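Two Grippers in the Simulator

08/12/2023

I finally got both gripper models loaded into the same sim, so I spent this week comparing them before I order anything. The two I'm looking at are the Kenik and the Landen. Both are parallel grippers with two fingers, and both will bolt onto the arm I already have.

I set this up back in September with just the Kenik, and the results were not good. The fingers kept passing through whatever they were supposed to hold. Sunil Samarakoon looked at my files and told me the collision shapes on the fingertips were wrong. He was right. I rebuilt them and the problem went away.

For the test I ran each gripper through 100 pickups with the camera fixed to the wrist. Same arm, same controller, same starting positions. A pickup counted if the part stayed in the fingers for 3 seconds after the lift. I left the physics step alone the whole time so I wasn't comparing two different things.

The Landen opens wider, and that helps when the arm comes in a little off center. It also has a bulky body that bumps into shelf sides if you come in low. The Kenik is slower to close but it settles better on round parts. With the Landen I had to turn the force down or the part would squirt out the front.

The wrist view is what I check most. With the orange part held between the slanted fingers and the flared navy end beyond it, I can tell right away if the grip is centered. I had a side camera too and hardly looked at it.
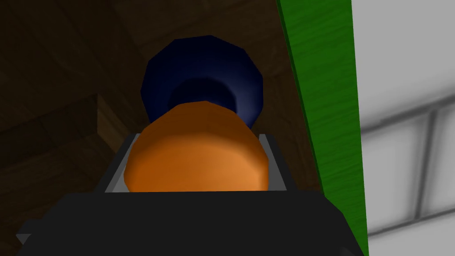
What I'm doing next

I'm leaning toward the Kenik. Before I buy, I want to try thinner parts, and I want to redo the friction values, which I mostly guessed at. I also need to find out if the controller can read finger position while the arm is moving. The manual is vague on that.

If you have run either one on real hardware, leave a comment. I'd like to know how the finger pads hold up.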